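Balloon garland keeps sagging at an anniversary party venue

Last updated December 18, 2019
Shares 30 - Comments 3

Sunita Mercado
I'm decorating the Ormsby Hall in Irkutville for my parents' anniversary. The plan is a balloon garland over the head table, 160 balloons, silver and navy, tied to fishing line. I made a test piece in my living room and it looked great for an evening. By morning it looked like a sad necklace. The hall won't let me put tape, tacks or hooks on the walls, and the manager said this twice, so I suspect someone has a history. How do I keep it up overnight?

Hekley
Your problem is the fishing line. It stretches, and it has no idea you have guests coming. Tie the balloons in fours, twist the fours together at the necks, and run the whole thing along a cord that doesn't give. Then hang the cord between two upright poles with weighted bases, one at each end of the table. No walls involved, manager happy.
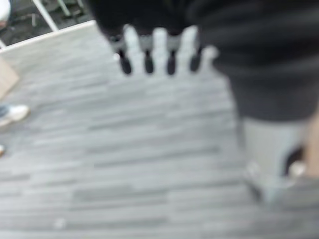 Weights are where people get cheap, and then the poles lean in toward each other like old friends at closing time. Fill the bases with sand or water and pull the cord tight before any balloons go on. Check what's underfoot too. On striped carpet like the gray one here, line both bases up on the same stripe and you'll know they're square to the table without measuring a thing. Put in a third pole at the middle if the table is long. And underinflate a little, as a balloon blown up to the limit is only waiting for an excuse.

Cesutetti
just use helium

Hekley
Helium in a garland that has to last overnight - good luck with that. Latex balloons filled with it will be drooping by breakfast, and you'll have paid extra for the privilege. Plain air from a hand pump is fine. Do buy a few spares in each color.

Sunita Mercado
Poles ordered. My brother has been told he's in charge of the sand.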